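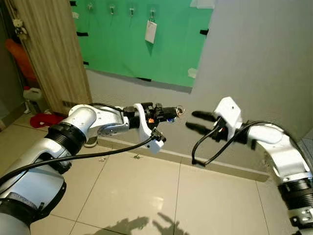

Zum Auszug gehört die Rückgabe aller Schlüssel, die Sie beim Einzug erhalten oder später nachbestellt haben. Dazu zählen Haustür, Wohnung, Keller, Briefkasten und gegebenenfalls der Fahrradraum. Auch ein kleiner Metallschlüssel am runden Ring wie auf dem Foto muss im Übergabeprotokoll stehen, ebenso jede Kopie, die Sie auf eigene Kosten haben anfertigen lassen. Den Schlüsselring dürfen Sie behalten.

Häufige Fragen zu Auszug und Wohnungsübergabe
Hausverwaltung Kokerard, Stand: 2024-12-06

Wann muss meine Kündigung bei Ihnen sein?
Spätestens am dritten Werktag eines Monats, wenn dieser Monat noch mitzählen soll. Die Frist beträgt für Mieter drei Monate. Die Kündigung muss schriftlich vorliegen und von allen Personen unterschrieben sein, die im Mietvertrag stehen. Eine E-Mail reicht nicht.

Wie bekomme ich einen Termin für die Übergabe?
Sie erhalten mit der Kündigungsbestätigung einen Terminvorschlag. Passt er nicht, rufen Sie bitte im Büro an und verlangen Herrn Satti. Termine am letzten Tag des Monats sind schnell vergeben. Im Februar ist das Büro eine Woche geschlossen, Übergaben finden in dieser Zeit nur nach vorheriger Absprache statt.

Gibt es eine Vorabnahme?
Ja, auf Wunsch. Wir empfehlen sie vor allem bei längeren Mietverhältnissen. Dabei gehen wir einmal durch die Räume und halten fest, was bis zum Auszug noch zu erledigen ist. Die Vorabnahme ist kostenlos.

Muss ich streichen?
Das hängt von Ihrem Mietvertrag und vom Zustand der Wohnung beim Einzug ab. Viele ältere Klauseln sind unwirksam – fragen Sie im Zweifel nach, bevor Sie Farbe kaufen. Kräftige Wandfarben müssen in jedem Fall in einem hellen, neutralen Ton überstrichen werden.

Was ist mit Dübellöchern?
Dübellöcher in üblicher Zahl gehören zur normalen Nutzung. Angebohrte Fliesen sehen wir uns einzeln an.
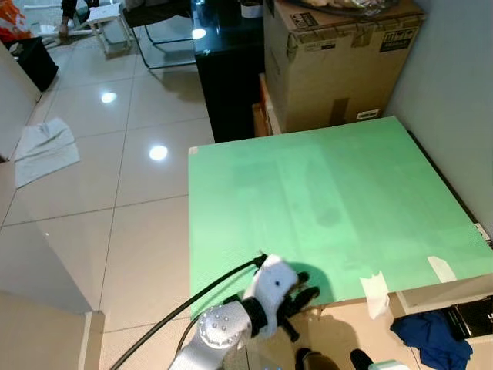
Bei Arbeitsplatten, Fensterbänken und Türblättern unterscheiden wir zwischen Abnutzung und Schaden. Feine Kratzer und matte Stellen werden nicht berechnet. Brandflecken und tiefe Schnitte schon, wobei das Alter des Bauteils berücksichtigt wird.

Was passiert, wenn ein Schlüssel fehlt?
Melden Sie den Verlust bitte vor dem Termin. Bei einem einfachen Briefkastenschloss wird nur der Zylinder getauscht, das kostet 57 Euro. Im Haus Prenddale gibt es eine Schließanlage. Dort kann der Austausch mehrerer Zylinder nötig werden, zuletzt lag eine solche Rechnung bei 873 Euro. Viele Haftpflichtversicherungen übernehmen das, die Bedingungen sind aber unterschiedlich.

Kann ich die Schlüssel in den Briefkasten werfen?
Nein. Ohne Protokoll gilt die Wohnung bei uns nicht als übergeben. Wenn Sie selbst nicht kommen können, darf eine andere Person mit schriftlicher Vollmacht die Übergabe machen.

Wann erhalte ich die Kaution zurück?
In der Regel innerhalb von sechs Monaten. Steht noch eine Betriebskostenabrechnung aus, behalten wir einen angemessenen Teil ein und zahlen den Rest vorher aus.

Wer liest die Zähler ab?
Strom und Wasser lesen wir bei der Übergabe gemeinsam ab. Die Werte stehen im Protokoll, von dem Sie eine Kopie bekommen. Ihren Stromanbieter informieren Sie selbst.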